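Kakura Pauses Scooping Trials After Gripper Fault, Shares What It Found

Kakura has put its small-batch scooping trials on hold following a fault on Wednesday afternoon, when a gripper on one of our table stations lost its hold on a scoop in the middle of a run. We're glad to say that no one was hurt, and we'd like to tell our customers, neighbors and friends what we know so far, even though the work is still going on.

The scooping task is a humble one. An arm picks up a brown scoop, carries it over to a small bowl and tips out what it is holding, and then it does the same thing again, many times over.

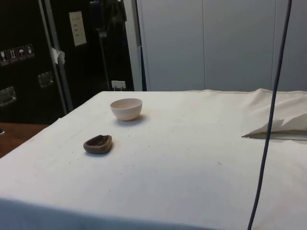 The fault came on run 1097. The gripper opened for a moment while the arm was still traveling, the scoop fell, and the arm went right on through the rest of its motion with nothing in its fingers. It should have stopped by itself. Bảo Kim, who was on shift, pressed the stop button, and we are very grateful for her quick hand.

Our engineers, led by Cường Võ, have traced the trouble to a grip-force setting that went back to its default value after a software update from our controls partner, Brusonix. The check that is meant to notice a lost object had been reading the same setting, so it stayed quiet too.
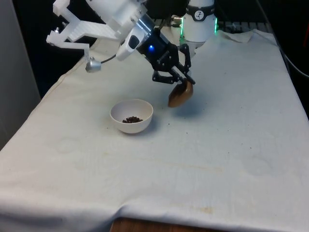 "I would much prefer to write to people about a good week," said Cường Võ, "but this was a real gap in our checks, and the folks who trust us with their production lines deserve to hear it from us first."

Two changes are being made before the trials start up again. The lost-object check will now run on its own, apart from the grip settings, and each station will have to finish 40 supervised cycles after any update.
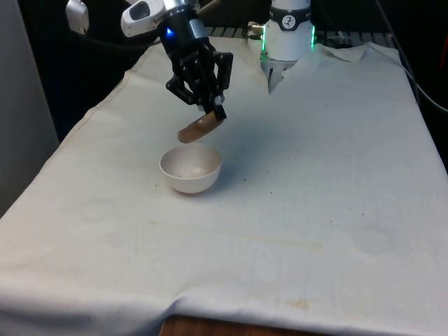
Brusonix has been a patient and generous partner all through this, and Hưng Quan of its support team has been working alongside ours. We expect to resume in March if the supervised cycles go well. Customers with questions are warmly invited to get in touch with Tươi Tô in our customer office.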